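Last updated: January 26, 2019

Bindery notebook, paste and glue shelf

Back at the wheat paste this morning, with the kettle on and the radio low, and I am happy to report that the new batch behaves much better than the one I made in September. That one went grainy overnight and left little bumps under the endpapers of the Purkow ledgers, and I had to lift two of them and start over. This time I sifted the flour twice, let it soak a good long while before it went near the heat, and stirred until my arm complained.
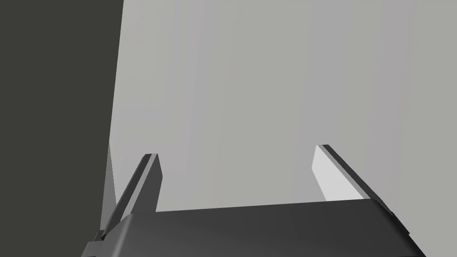 Image credit: Flodeno

The ledgers themselves are a pleasure (mostly!). The thickest one runs to 1,128 pages, sewn on tapes, and whoever sewed it had a lovely even hand until somewhere past the middle, where the stitches get loose and you can almost feel them getting tired. I've decided to leave the old sewing alone and only reinforce the first and last sections. If anyone wants to argue for a full resew, please come and argue before I line the spine.

Paper next. The Riltatura tissue came in, 30 sheets, and it tears beautifully along a wet line, with nice long fibers on the edge. I tried it on a scrap hinge with thin paste and again with thick. Thin wins. The thick one dried stiff and made the page stand up like a little flag.

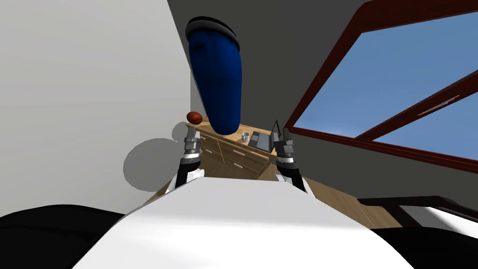 The scrap hinges are all under the small press now with blotters between them, and I'd ask everybody to leave them there overnight, please, even if you badly need the press. Change the blotters if you happen to be passing. I also sanded the new boards with 800 grit, which is finer than they needed, but the edges feel wonderful under cloth.

Still to do: cut the spine linings, dye a strip of leather to match the Crăciun album, and find the good bone folder. 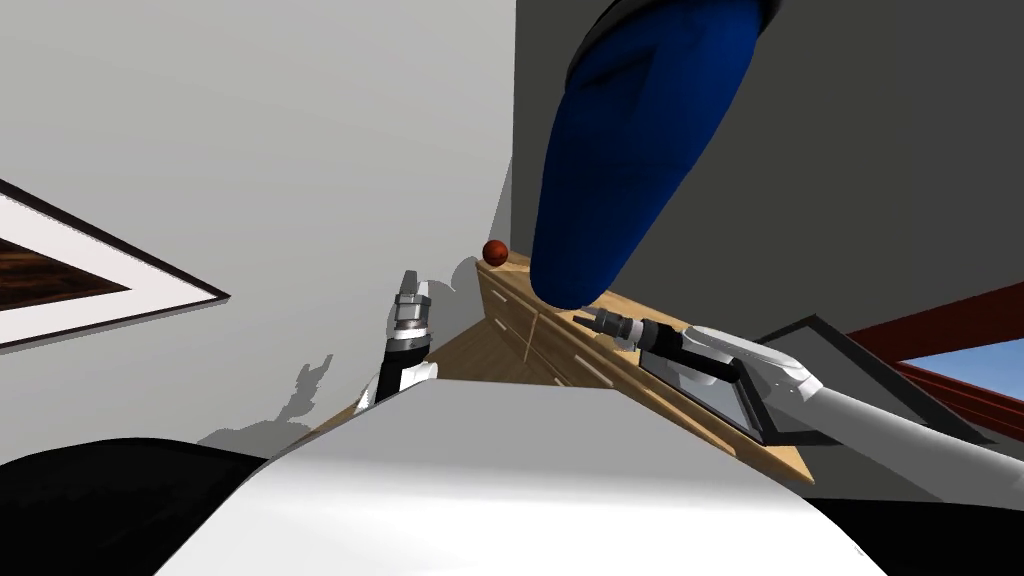 Filed under: Paste and Paper

Leather note, before I forget. The first dye strip looked right in the dish and dried much too red. Second one has a drop more brown and is hanging by the sink.

Comments (2)

I have your bone folder, sorry! It's in the drawer with the needles.

Could you write down the flour and water amounts for the thin paste? Mine keeps coming out like pudding.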